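Fitting a used timing loop at Drelbridge

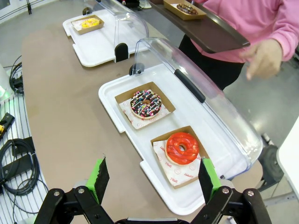 Boxes of donuts on the table.

The old timing arrangement at the Drelbridge track was a pair of stopwatches and a clipboard. It worked to within a few tenths on a good evening, which was fine for handicap races and useless for anyone chasing a qualifying time. In October we moved to a second-hand transponder system bought from Seltside Wheelers, who were upgrading. It cost us £799 including the decoder, the loop cable and a bag of ankle straps in mixed condition.

I did the installation with Cengiz Kozan, and these are my notes, mainly so that whoever inherits the job can find them.

The loop is a single wire laid across the track in a flat rectangle, one long side just before the finish line and the other just after. The decoder sits in the judges' hut and picks up each transponder as it passes over. The makers' sheet gives a maximum width for the loop, and our track is inside it if you stop at the blue band. We did not. We took it up to the fence so that riders finishing high on the banking would register, and the signal at the top is weaker than I would like. It still reads, but see the missed laps below.

We cut the slots with a hired saw. The tarmac is older than the plans say and there is a concrete layer under it near the inside edge, so the slot there is shallower than on the rest. Sealant went in the same afternoon. It needs a dry surface and so we lost one weekend to rain before we could start.

The feed cable runs in conduit under the home straight to the hut. Keep it away from the floodlight supply. Our first route ran next to it for most of its length and the decoder's noise figure roughly doubled when the lights came on. Moving the conduit to the other side of the drain brought it back down.

Testing was done by Saron Tekleab, who rode laps at different heights and speeds while I watched the screen. Results:

On the black line, every pass recorded at every speed.
On the red line, the same.
At the blue band, one miss, which went away when she turned the strap so the transponder faced down.
At the fence, 4 misses. All of them were with the older grey transponders. The newer ones read each time.

From this I have sorted the transponders into two bags. The grey ones are for training nights and the others for racing. Please do not mix them again.

The first proper use was the autumn omnium. The scratch race gave no trouble. In the points race we had a dispute over the third sprint between Ermanno Piras and a visiting rider from Patlow, and the decoder gave it to the visitor by two hundredths. Ermanno's wheel was in front on the finish camera. Both readings were right. The transponder is on the ankle or the fork and the race is decided by the front edge of the tyre, so two riders with different mounting positions can swap places on the printout. The commissaire, Bronisława Górecki, went with the camera, as the rules require. For anything closer than five hundredths I now flag the result on the sheet and she looks at the pictures before it is read out.

For fork mounting, I measured the offset from the front of the tyre to the centre of the transponder on several bikes and the spread was over 30 mm. At sprint speed that is about two thousandths, so it can be ignored. Ankle mounting is a different matter, as the foot can be anywhere in the pedal stroke. Sprinters should use the fork bracket. There are not enough brackets yet.

The individual pursuit needs a second loop on the back straight and we do not have one. Pursuits stay on stopwatches for now. Treloar have a spare loop wire they might sell, and Tiziana Marras is asking them. The decoder has the second input already, so the cost would be the wire, the conduit and another weekend with the saw.

Software: the laptop in the hut runs the version that came with the decoder. I tried the newer one at home and it changes the lap export so that the league spreadsheet cannot read it. Leave it alone until the season is over.

Power-up order is decoder first, then wait for the steady light, then the laptop. The other way round, the laptop gives the port a different number and the software cannot find it. If that happens, close everything, pull the lead and start again. Spare fuses are in the tin with the bell clapper.

Charge the race set the night before. A full charge lasted 5 days when I left a few running on the bench, and the makers claim slightly less.

Still to do: label the conduit at both ends, replace the cracked box lid by the drain, and order more straps.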